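Speaker notes – "Three months with the Nornine hand gripper kit"
Lovely Agbayani, user meeting in Jarnulstead, May

Start slowly. Say thank you to Miklós Kocsis for the invitation.

We bought 2 kits from Nornine and used them for 3 months. We paid the full price, so I am free to complain. In this time we made 364 recordings of simple table tasks. The plan was 500. Explain the difference: half of one month went to waiting for spare fingers.

Next, the fingers. They are black blocks with flat top faces, and each one has small screw holes on top. Speak about changing them – with the kit's own key it is easy, with any other key you will lose patience. Mention that the manual gives no torque value for the screws.

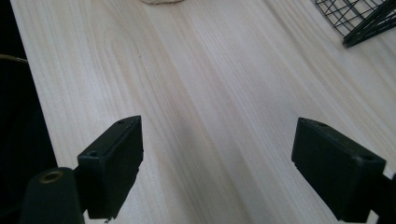

Clotilde Delaunay wrote to me after the rehearsal that I am too kind to the manual, and that her group at Dolon had to ask the support desk twice before the calibration steps made sense. Read her remark aloud and agree with it.

Then the weight. After one hour the wrist is tired. We changed the operator every 30 minutes, and I recommend the same to you.

Price and service: support answers politely, but only in the morning. Would I buy it again? Yes, with a second set of fingers in the same order.

Pause here for questions.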